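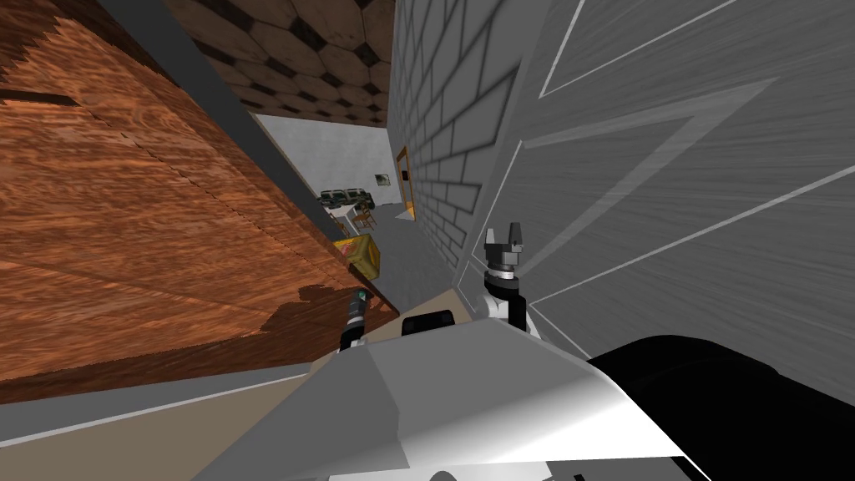
Praditz, September, almost midnight

I can't sleep, so I'm writing this down while it's fresh. Our team has a robot! Well, a simulated one, standing in a simulated room, but tonight it has two grippers and we get to drive both of them.

We spent the whole club session in the sim. I had the controls for the second half and picked the yellow box as my target. The left gripper is the slim one with the bit of teal at the tip, and I like it far more than the big one on the right, which I keep wanting to steer into the brick wall. The view is tilted so badly that the big wooden surface runs downhill across half the screen. My neck hurts. After a while I stopped noticing and just leaned in my chair, and then everybody was leaning.

I love the little things whoever built this room put in. Green chairs down the corridor! A small picture on the far wall! None of it matters for the task and I drove around looking at it in my head the entire bus ride home.

We're calling our entry Grikidley. It beat Paltidard in the vote (I voted for Paltidard, I'm over it). The Esteves round is in 29 days and we have to hand in a grasping run plus the write-up. My script is up to 2,149 lines, a lot of them commented out, and I'm scared to delete any.

Tried 11 approaches on the box before we had to pack up. The closing step is what I want to work on, I think my fingers start shutting too early when both arms move together. If I slow the left wrist and leave the right one parked, that should show up in the log.

Need to bring: the long charger, my notebook with the joint limits, snacks. Also ask if we can level the view before next time, or at least save the angle so it's the same crooked every time.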